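Progress report: Damia two-arm kitchen handling kit, evaluation phase
To: Babita Dhillon, Grestard
From: Niall Yule, Skindholm test group
Period ending 8/13/23

Status

The evaluation is on schedule against the plan agreed in January. The kit has been installed, calibrated and run on the steamed bun task. The covered-pan task has been started but has no results to report yet. Spending to date is within the amount approved, and no change to the budget is requested in this report.

Scope of the evaluation

Grestard asked for an opinion on whether the Damia kit can be bought as supplied and put to work on light food handling by kitchen staff with no programming background. The supplier, Van Hecke, lists the kit at the standard configuration: two arms, two parallel grippers, controller, teaching software and one year of support. We are testing that configuration only. The optional soft fingers and the wash-down covers were quoted separately and were not ordered.

Work completed

Unpacking and mounting took two working days. The installation manual is clear on power and network but weak on base alignment. Charito Yap had to repeat the alignment after the first calibration gave an offset between the arms large enough to matter at the fingertips. Van Hecke has been sent a marked-up copy of the relevant pages.

The teaching software was tried by Sandamali Sultana, who had not used it before. She had a basic pick and place running by the end of her first session. Editing an existing routine was harder. Waypoints are numbered but cannot be named, and inserting a new one renumbers everything after it.

Bun transfer task

The task moves steamed buns between a plate and the basket of an ordinary electric steamer. It was chosen for three properties: the buns deform under load, they vary slightly in height, and the basket wall limits the approach angle of the gripper. The steamer and plate are household items, and no fixtures are used to locate them on the table. 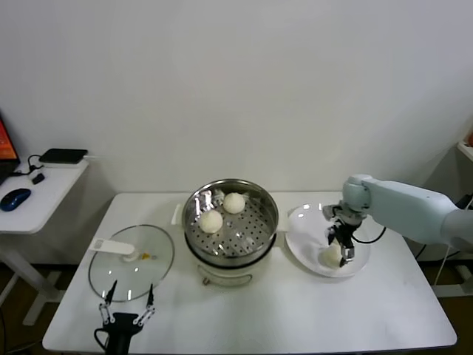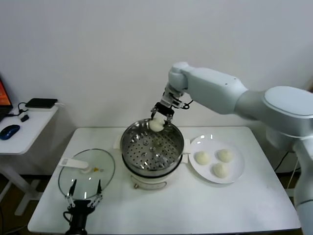 Figures 1 and 2. Bun handling with the right arm; steamer at center, glass lid at left, plate at right.

We have logged 587 transfers so far. Of these, 346 were run with the grip force setting left at the factory default, and the remainder with a lower setting worked out by Ronaldo Soriano. At the default, the fingers leave visible dents in a soft bun. At the lower setting the dents are shallower, but a bun is more likely to turn in the grip when the arm changes direction. Slowing the wrist move corrected most of this at the cost of a longer cycle. A full breakdown by setting will be given in the final report.

Placement near the basket wall remains the weak point. The gripper body is wide compared with the space available, and the planner sometimes rejects a target that an operator would consider reachable. When this happens the software reports a general planning error and gives no indication of which joint or surface is the problem. The operator then has to move the target by trial.

Issues open with the supplier

1. Error messages for rejected targets. Van Hecke has acknowledged the report and has given no date for a fix.
2. Gripper cable routing. The cable on the right gripper hangs in a loop and could catch on a taller vessel. We have asked for a shorter cable or a clip.
3. Cleaning. The metal fingers have exposed joints and screws. The manual does not say how they should be cleaned after contact with food, and we do not recommend use on food for serving until it does.
4. Support response. Two tickets were answered within a day. A third, on calibration drift, took much longer and was closed without an answer. It has been reopened.

Work planned for the next period

— Complete the endurance run, with a target of 3,000 transfers in total
— Repeat part of the bun task with the steamer moved between runs
— Add lid handling with the left arm, using the glass lid
— Obtain a written price for the soft fingers, with delivery time
— Have a second untrained operator set up the bun task from the manual alone

The endurance run depends on having a spare set of finger tips on hand. These were ordered with the kit but delivered short, and the balance is due from Van Hecke before the run begins.

Interim assessment

The arms are accurate enough for this class of work and the basic teaching method is easy to learn. The grippers as supplied are a poor match for soft food. A purchase decision should wait for the endurance results and the supplier's answer on cleaning. If Grestard needs to reserve funds before then, we suggest allowing for the soft fingers as part of the kit price — the standard fingers alone are unlikely to meet the requirement.

Grestard is asked to confirm whether lid handling should be scored as a pass or fail item or reported for information only. The test sheet cannot be finalized until this is settled.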